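Equipment money: where we've landed

I've been staring at the equipment budget since March, and the shelf-stocking arm is still at the top of my list. Drinks are the job I care about most — they're heavy, and we never stop refilling them.

My plan is to ask for 2 grippers and 20 spare finger pads up front, and set aside 500 dollars for cables. Cables always get forgotten! 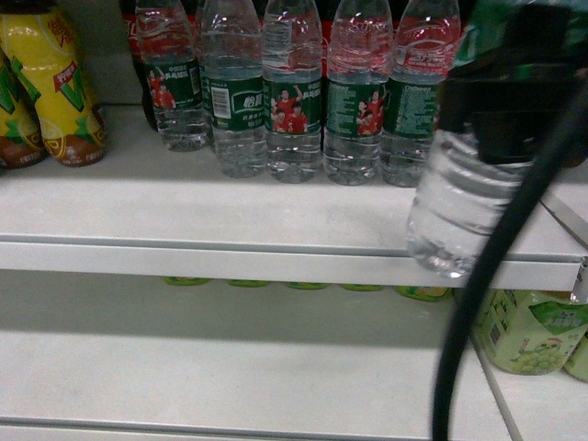 What's next

Udmont has quoted us for the arm, and I'm waiting on Kinnunen for theirs. I'd like both before we sign anything (service visits included, please). If you've got a wish list of your own, send it over soon.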